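Storage before surfaces: a conversation on fitted furniture

Alasdair MacKinnon designs wardrobes and dressing rooms from a unit in Drurovside. His current range, Pandia, went on sale in November. We asked him how he sets dimensions.

"The carcass comes first," he says. "Finish is a separate meeting."
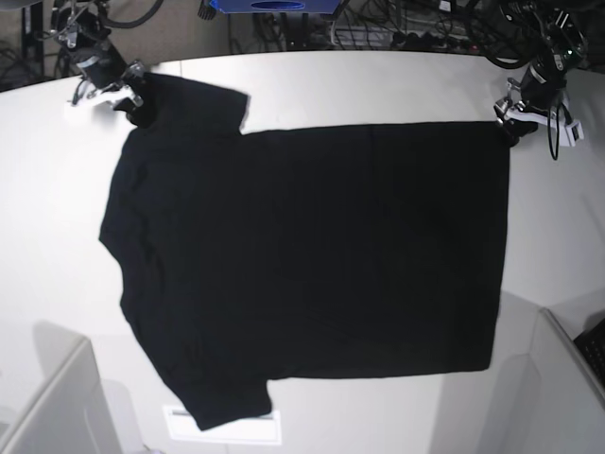 Shelf depth is the figure he argues over most. Clients ask for deep shelves and then lose things at the back of them. MacKinnon works from the clothes: a black short-sleeved T-shirt spread flat on a white tabletop is wide and awkward at the sleeves, and the shelf has to suit its folded size. "I draw the folded stack, then add 30 mm for clearance at the front," he says.

Pandia drawers run on full-extension slides rated at 100 kg. Fronts are supplied by Prantl in 2 finishes, matt and open grain. He prefers matt for dark colours. "Gloss shows every fixing error in the wall behind it."

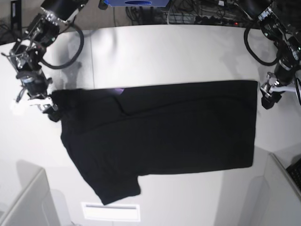 Black T-shirt, partly folded, on a white tabletop.

The earlier range, Hekia, used a fixed 211 cm height. It was dropped after repeated trouble with sloping ceilings, and the replacement is cut to site measurements. MacKinnon takes these himself at three points along each wall and builds to the smallest. The gap is closed with a scribed filler panel.
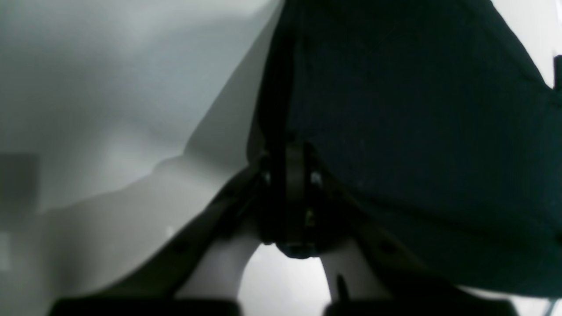 Lighting and ventilation

He fits lighting under the shelves, set back from the front edge, and leaves a vent slot in the plinth. "A closed cupboard on an outside wall needs air," he says. "I won't quote without it."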